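Workshop notebook – Wednesday, late, second pot of tea

Okay, writing this down before it leaves my head. We ran the practice interviews this afternoon, the full round with the new question sheet, and I have a lot of opinions and a sore throat.

First the boring part. Four people came in, each got two interviews, one with me and one with Loan Trương. We swapped rooms halfway because the small one gets stuffy. Khải Lò kept time and was stricter than I would have been (good!). Yến Cao sat in and took notes on the interviewers, so Loan and I got marked too. More on that further down, sigh.

The new sheet is better than the old one. The old one opened with "tell me about yourself" and everyone froze or gave us their whole life from grade school on. The new one opens with "what made you apply for this one?" and people just talk. Hưng Hà was the best proof. Last month he gave me one-sentence answers to everything. Today he went on about the dispatcher opening at Plosten for so long that Khải had to tap the table. I'd much sooner trim a long answer than drag out a short one, so I'm calling that a win.

What still isn't working: the weakness question. I moved it to the middle, thinking people would be warmed up by then, and it landed like a brick all the same. Three of the four said they work too hard. I tried following up with "okay, when did that cause you a problem?" and that helped a bit with Nhung Dương, who came up with a real story about a stock count at Wudisura that she took on alone and finished two days late. It was a great answer! She just had no idea it was a great answer. Loan wants to drop the question completely. I want to keep it and teach the follow-up first, so people learn to go straight to the story. We'll try it my way once and then hers.

Nhung asked if she could do her second round by phone from home next time, as her real one with Tremer will be a phone screen. Yes, and I think we should offer that to everybody. Phone is its own skill. You can't see the other person nodding, so you keep talking, and then you've talked yourself into a corner. Note to self: ask people to stand up for it, or at least sit at a table. I can hear it when somebody is lying down.

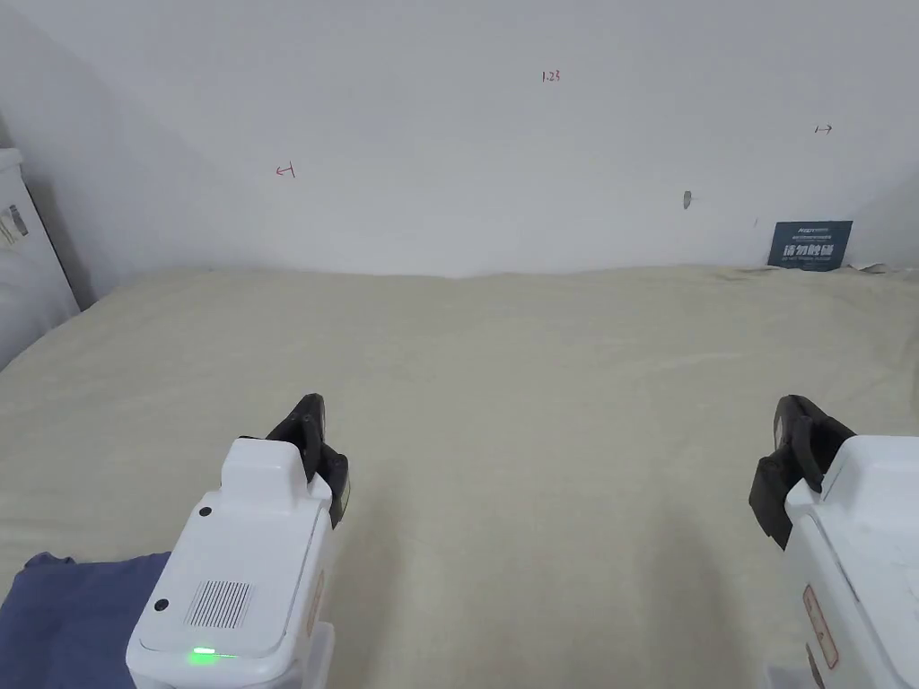

Bed with the cream blanket, white wall behind.

Back to the pay question, which I promised Hưng I would write up. He asked what to say when they want a number in the first call. What I told him: look up the range beforehand, say the range, stop talking. He practiced it with me and every single time he added "but I'm flexible" at the end. Every time! We did it over and over until he could leave the silence alone. Loan thinks it's fine to say you're flexible if you say it later in the process. I think she's right about later. Just please not in the same breath.

Yến's notes on me, copied here so I can't pretend I lost them:

I interrupt. More with the nervous ones, which is the wrong way around.
I say "perfect" after every answer, good or bad, so it means nothing.
I look down at the sheet while they're finishing their last sentence.

Notes on Loan: speaks a little fast, otherwise very good. Of course.

So for me, hands off the sheet until the answer is over, and find another word. Khải suggested a plain "thank you". Fine.

Scoring. I don't love the 100-point form. I filled in two of them and gave Nhung a 59 and then a 60 on the same set of answers, and I couldn't tell you what the extra point was for. People look at the number and skip the comments, too. Loan already has a version that is only comments, with one line for "keep doing" and one for "try next". Let's use hers next time and see who misses the points.

The cover letter session got squeezed into the last bit of the day and it showed. I had said to keep it under 500 words and two people took that as a target. One letter was almost all about the company and had hardly anything about the person writing it. I'd like to move letters to the morning when brains are fresh, and do them in pairs, out loud. You hear a bad sentence so much faster than you see it.

One more thing, from the chat afterward. Someone asked how long to wait before writing to a company that has gone quiet. Khải says a week, I say a week after the date they gave you, and if they gave you no date then you forgot to ask for one at the end of the interview. I'm adding that to the sheet as the closing question for the candidate: "When should I expect to hear from you?"

To do:
Print the new sheet with the closing question on it (me)
Comments-only form, enough copies for all (Loan)
Set up phone slots, Nhung first (Khải)
Move cover letters to the morning (me, ask Yến if she can come early)
Find out whether Hưng's application at Plosten needs references before or after the interview

Also the marker for the whiteboard is dead again. The blue one. The green one is going.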